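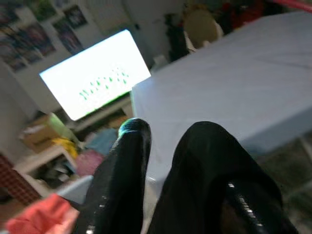
Aug 31, 2025. Ustville house, hanging and drying notes

Quiet day and the windows open since breakfast, so I finally got on with the drying trials I've been putting off. Room thermometer said 23 when I started and I forgot to look at it again until after lunch (same number, so no harm done, but I should write these things down as I go!).

First thing was the table. I want to lay the knits flat on it next week and I had to decide whether the pale cloth stays on. I'm voting yes. It has a few creases in it but nothing deep enough to print through onto a sweater, and pale means I can spot any color coming out of the darker pieces. Snædís thinks we should have a towel under everything regardless. She's probably right about the heavy ones, and I'll do one with and one without and then we can stop arguing about it.

The posters are staying on the wall too, whatever I said on Friday. I was going to take them down to hang a line across that side, but the rack holds enough for now and I like having something dark to look at after a morning of folding white shirts.

Okay, hangers. The Pavine hangers came out of the box smelling strongly of plastic and I aired them overnight. They're light, and the hook sits nicely on a rack bar, which was my main worry. With the old Janssen wire ones, anything heavier than a blouse slid down the bar until it met its neighbor, and then you got two damp sleeves pressed together all afternoon and a stiff patch where they touched. I left a good gap between pieces today and the sleeves came out fine.

Weights, straight out of the spin:
navy trousers 742 g
white patterned shirt 340 g
pink: didn't weigh it, the scale had gone to sleep and I'd already put the lid back on the basket. Will do it on the next wash.

The trousers go straight over the bars, no hanger. I tried them from the waistband last time and ended up with clip marks that took an iron and a fair amount of swearing to get rid of. Folding them over does leave a soft line where the bar is, but that line steams out in a minute. Small stuff gets clipped at the far end, out of the way of the long hems.

Then on to the pink one, which I'd left for last on purpose. It's soft and it wants to slide off anything you put it on. What seems to go best is to hold the hanger level up above the collar, get one shoulder in all the way, and only then do the other. If I try both together the whole thing ends up bunched at the bottom and trailing toward the floor. Marble looks clean, but it picks up lint like you wouldn't believe, so I mopped before starting.

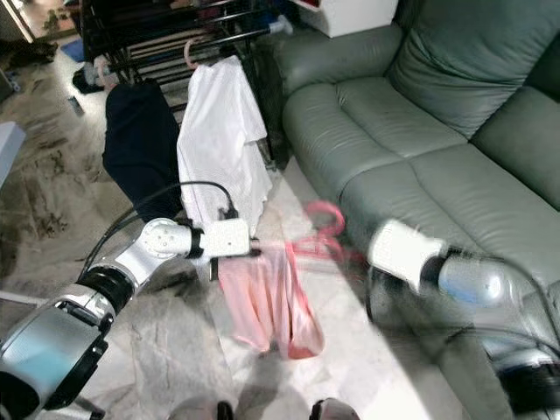
The pink piece and its hanger, with the shirt and the navy one on the rack behind.

I moved the rack over by the sofa after last week's round in the hallway, where everything took forever. Better light here, and I can sit down between checks. One thing to watch: the arm of that sofa is close, and leather plus a damp cuff is not a combination I want to explain to the landlord. Snædís wants it pulled out another foot. I'd do it, except then you can't get through to the doorway with a basket on your hip, and I've barked my shin on that rack once already.

Detergent was the Flerkovier unscented again, half a cap. No residue that I can feel on the shirt. Water meter read 3,979 when I loaded the machine and I didn't take the second reading, so the per-load figure will have to wait. Sorry, Snædís, I know you asked twice.

Still to do:
weigh the pink one
towel / no towel on the table with the gray sweater
see if the Pavine hooks loosen up with a winter coat on them (probably a December job, no coats here now)
find the other bag of clips, I had it in my hand at some point
ask Janssen whether they'll take the wire hangers back, the box is still unopened apart from the few I pulled out

Next load goes in tomorrow before nine. If you get here first, please don't fold the trousers, I want to see that line again after a full night on the bar.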